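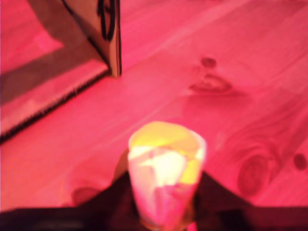 A plastic cup on the table, all washed in pink.

I got to Flelside early, which never happens, and Shinji Kawaguchi was already there, arguing cheerfully with a dimmer switch. He's been lighting small theaters for most of his working life, and these days he spends half the year helping regular people fix the lights in their living rooms. I asked how you get from one to the other.

"My sister," he said. "She had me over for dinner and I couldn't eat. There was one big white bulb right over the table, and everybody looked like they were waiting for a dentist."

He swapped the bulb before dessert. She told her neighbors, the neighbors called, and by the next October he had a tiny business going out of his apartment on Ghoneim Street (he still won't give it a name, and his invoices just say "Shinji, lights").

I wanted to talk about color, because I have a confession: I bought one of those bulbs you control from your phone, set it to purple for a party, and have been too lazy to change it back. He was nicer about this than I expected.

"Purple's fine! Red is fine, pink is great. You just can't chop an onion under it," he said. "On stage I'd use a strong pink for a whole dance number and people loved it. Then they'd go out to the lobby and everything looked green for a minute. Your eyes get used to it and then they're mad at you."

His favorite job so far was a retired couple out in Wolatlow who couldn't agree on anything. She wanted it bright enough to do crosswords, he wanted it dark enough to nap. Shinji put in 2 lamps on separate switches, charged them $79 plus the bulbs, and went home. "They send me a card every year," he said. "It's always about the lamps."

What about theater, does he miss it? He took a while with that one. The Mustent, where he started out, closed its doors and he hasn't walked down that block since. "I miss the quiet part, right before the show. You bring the house lights down really slow and you can hear people stop talking — row by row, front to back. My living rooms don't do that."

I asked for something I could do that night without buying anything. Turn off the ceiling light, he told me, and move a lamp to the corner you never use. So I did, purple bulb and all, and my cat has been sleeping over there ever since.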